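Small Shops, Short Walks: Storing Things Where Your Hands Already Are
Speaker notes, Prendham Makers' Evening
Nele Ackermann

Opening (keep it quick, people will still be finding chairs)

Hello everyone! Thanks to Prendham for having me back. Last time I talked about glue for an hour and you were very kind about it. Tonight is about storage, and I promise it's more exciting than it sounds. I got properly hooked on this when I moved my bookbinding bench from the big room at Garkanis into a space the size of a parking spot.

Ask the room: who got up to fetch something in the last ten minutes they were working? Wait for hands. Who sat back down without it? (Usually gets a laugh, let it run.)

The walking problem

Tell the Skiltik story. They make stitched notebooks, a team of five, lovely people. One afternoon we tallied every trip away from the bench, and by closing time we had 158. Most were for the same handful of things: thread, bone folder, wax, the small scissors. All of it lived in a beautiful oak cabinet on the far wall, and everyone was proud of that cabinet. I was too, I helped choose it!

We left the cabinet alone and moved those few items to the bench. People finished the next day less tired, and one of them told me her knees had noticed before she did.

Three zones

Draw this on the flip chart, big. Half circle for the person, then three rings.

First ring is what you reach with your elbows near your sides. Only what you touch all the time goes in here, and you have to be strict. Second ring is a full arm's stretch. Third ring is anything you have to stand up for, and that ring is allowed to be messy if you like it messy.

People always want to argue about the second ring. Good, let them. Ask what is on theirs and whether they used it this week.

Going up the wall

My favorite part! Flat surfaces fill up, every one of them, mine included. The space over the back edge of a table is usually doing nothing, and a rail or crossbar there gives you somewhere to hang things. Shallow is what you want, so you can see what you've got. Mesh is good for the same reason, and dust falls through it. A squeeze bottle can lie on its side in a basket like that and leave the tabletop free.

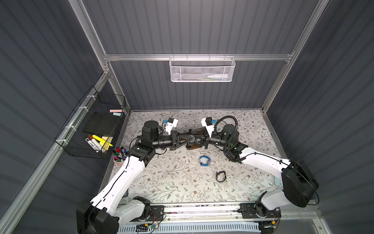
Labels, and when to skip them

I used to label everything. Gatchalian, the frame shop near the station, cured me of it. They have hardly a label in the place and a new person can find the mat cutter in seconds, all from having open containers and things sorted by job. Label the lids, the refills and anything that looks like its neighbor. Leave the rest.

Pass around the two tins here — the labeled one first.

Try it this month

Pick one job you do often. Do it once with a notepad beside you and write down each thing you get up for. Move those things, leave them for a few weeks, then move them again, as the first spot is never quite right. Mine took until January.

Questions. If it's quiet, ask somebody about their worst drawer.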